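How I paint a dark red wall without it going patchy
12/27/20

So you've fallen for a red. Me too! I've now done this colour in 2 flats and my sister's hallway, and the first go was so streaky that I lived behind a bookcase for a whole winter. Red is a pain to paint with. It's see-through when you least expect it, it shows every lap mark, and it looks dreadful right up until the last coat.

What you need: filler, fine sandpaper, a tub of grey-tinted primer, your red in matt, a decent angled brush, a medium-pile roller and a tray. I get my rollers from the Takács shop on the corner (cheap, and they don't moult).

First, the primer, and please do get it tinted. White primer under red means you'll be rolling coats until May. Mid grey looks all wrong going on, but the red sits over it beautifully. Ask at the mixing desk – they do it all the time.

Fill your holes, leave them overnight, sand, then wipe the wall with a barely damp cloth and let it dry. I used to skip the wiping. My Minville flat had little gritty bits all over the chimney breast, so now I wipe.

One coat of primer, then wait. My tub said 12 hours and I gave it 14 because I'd gone to bed.

Now the red. If you've bought more than one tin, tip them all into a big bucket and stir, as two tins of the same shade can be a tiny bit different and you'll see it halfway along. Cut in the edges of one wall only, then roll that wall straight away while the edges are wet. Don't cut in the whole room and come back after lunch (I did, and got a lovely picture-frame effect I hadn't asked for).

Load the roller well and work in strips from ceiling to skirting, each one overlapping the last. Finish every strip with a light stroke downwards, hardly pressing. Then leave it alone! If you spot a thin bit, get it on the next coat. Going back over half-dry paint pulls it up.

Coat one will look like a crime. Coat two is better. I nearly always need a third, and in the Susov place I did a fourth behind the radiator.

Peel your tape while the last coat is still slightly tacky, pulling it back on itself slowly. If it tears, run a craft knife along the edge first.

Keep a jam jar of the leftover for scuffs, and write the shade on the lid. Mine just says "RED", so that's no use to anyone.
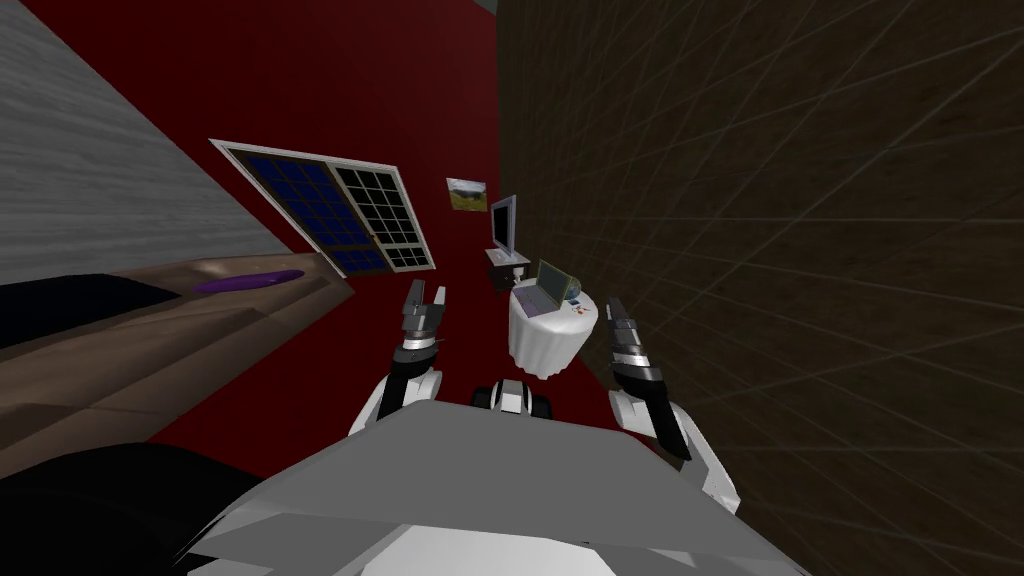 Red wall, round table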